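Stenilgate: Interim Progress Report

Submitted by: Ratih Nugroho, production lead, Stoditz
Submitted to: Altdale Games Fund
Reporting period: second milestone, closing in December

1. Status

Stenilgate is a single-player role-playing game for PC. The second milestone covers the first playable chapter, the turn-based combat system, the party menu, and the save format. The chapter can be played from the title menu to the closing cutscene on the minimum specification machine. Combat and the party menu are complete to the agreed feature list. The save format is complete on Windows and has one open fault on Linux, described in section 4.

The chapter was accepted internally on a Friday build. The same build has been uploaded to the fund's review folder with a changelog and a list of known faults. Reviewers should start a new game, as saves from the first milestone will not load.

2. Combat and characters

The turn order system was rewritten during the period. In the first milestone build, each character's position in the queue was worked out once at the start of a round, and speed changes took effect only in the next round. Position is now worked out after every action. This fixed the fault in which a stunned enemy still took its turn, and it also let us remove the separate code path for boss fights.

There are 8 party characters in the design. Five have final models, portraits, and full skill lists. Two have final models and placeholder portraits. The last, the ferryman, joins the party in chapter three and exists only as concept art and a stat table. No work on him is planned before the third milestone.

Enemy behavior is driven by tables that designers can edit without a new build. The tables are checked when the game starts, and a row that refers to a missing skill is written to the log and skipped. Earlier builds stopped with an error at that point.

3. Environments and art

The Brunton district is the main area of the chapter. It consists of the market street, the canal steps, the allotments, and the interior of the guild house. All four are in the build with final geometry. Lighting is final in the market street and the guild house. The canal steps still use the old water shader, which shows banding at low settings.

Texture memory was over budget at the start of the period. Shared materials for walls, paving, and cloth have brought the district down to 743 MB at the default setting, which is inside the limit set in the technical plan. The high setting has not been measured again after the last art delivery. 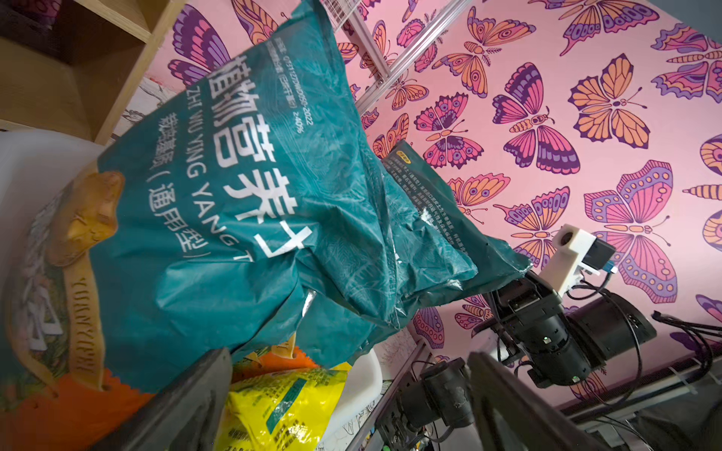

Crumpled teal plastic bags; the large lettering reads 植物营养土 (plant nutrient soil).

Loading between the market street and the guild house used to pass through a black screen. The interior is now loaded in the background when the player reaches the corner of the street. On a mechanical hard drive the door can still open onto an empty room for a moment if the player runs straight to it. A short door animation will be added to cover this.

4. Testing

The issue tracker holds 489 closed issues for the milestone and 73 open ones. Most of the open issues are text overflow in the menus and gaps in collision. Three are rated high:

The Linux build writes the save file before the settings file and can lose key bindings if the game is closed between the two. A fix is written and under review.

Using a group healing skill on the same turn as a character swap applies the healing to the character who has left. The cause is known.

The guild house cutscene can be skipped before the quest flag is set, and the player then has to reload. A guard has been added in the current development branch, which is later than the build under review.

Controller support was tested with the two layouts named in the technical plan. Button prompts change correctly when the player moves from keyboard to controller during play, except in the shop menu.

5. Localization

All chapter text has been moved out of the scripts and into string files. The English text is locked. German and Indonesian translations have been started, with skill names and menu terms done first so that line lengths can be checked in the real interface. The dialogue box now grows to four lines; the earlier limit of three was too short for the German tutorial text. The font set covers both languages.

6. Changes to the plan

The photo mode listed as an optional item has been dropped. The hours set aside for it went to the turn order rewrite. We ask the fund to record this as a change within the programming line. The total for that line is the same as in the agreement.

Music delivery has moved from this milestone to the next. The chapter build uses temporary tracks licensed for development use only, and footage with sound should not be published from it.

7. Next period

Work planned for the third milestone:

Chapter two, playable with final geometry and temporary lighting
Replacement of the water shader
Final portraits for the two characters listed in section 2
Final music for chapter one
Fixes for all issues rated high

The spending statement and signed timesheets are attached as separate files. Questions about the build should go to Ratih Nugroho at the Stoditz production address given in the agreement.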